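Chapter 6
What Surveys Can and Cannot Say About Household Clutter

Most people have read, somewhere, that a tidy home makes for a calmer mind. The claim shows up in magazines, on storage packaging and in the speeches of people who sell storage packaging. It may even be right. This chapter asks how anyone would know, and the reader should be warned that the evidence is thinner than the confidence with which it is usually repeated.

Take the Fistcombe survey, which the trade press still cites. It collected 2,221 answers to a mailed form. People were asked how many objects they kept on open surfaces and how stressed they had felt over the past 30 days. Those who reported more objects also reported more stress, and the headline wrote itself. But a stressed person may have less time to put things away. A person with small children may have both the stress and the objects. And a person filling in a form at the kitchen table, with last week's mail at one elbow, may count differently from one who fills it in at work.

There is also the matter of what was counted. The form used the word "item" and never defined it. Is a pair of candlesticks one item or two? Does a shelf count, or only what stands on it? The Caveck follow-up tried to fix this with a printed guide, which told people to leave out furniture and then failed to say whether a small stand set on a table was furniture.
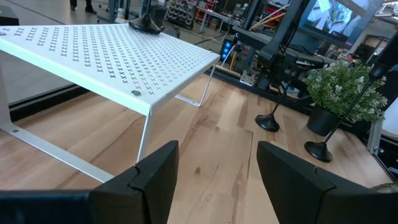
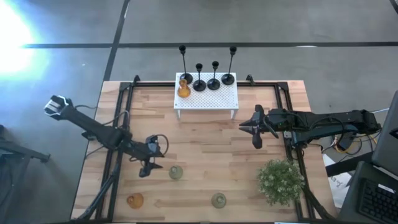
A white perforated stand on a wooden tabletop.

A guide that cannot settle a case as plain as a small stand will not do better with a drawer of batteries. When two trained coders went through the same 400 Caveck forms, they disagreed often enough that the authors moved the figures to an appendix. Readers should get into the habit of looking in appendixes.

The Jemell study took another route and sent observers into homes. This sounds like an improvement, and in some ways it was. The visits, however, were announced ahead of time. Anyone who has ever expected company on a Friday evening can guess what became of the clutter. The published report spends one sentence on the problem and calls it "minor," without saying how that was decided.

Only the Moynihan project followed the same homes over time, and it had only 8 of them. We will come back to it in Section 6.3, where its diary method is worth learning even if its findings are not worth much.

6.1 Defining the Thing Being Measured

Before any count can be made, someone has to say what clutter is. The usual definition is "too many things in a space." The trouble lies in the words "too many," which already contain the complaint the survey was supposed to test.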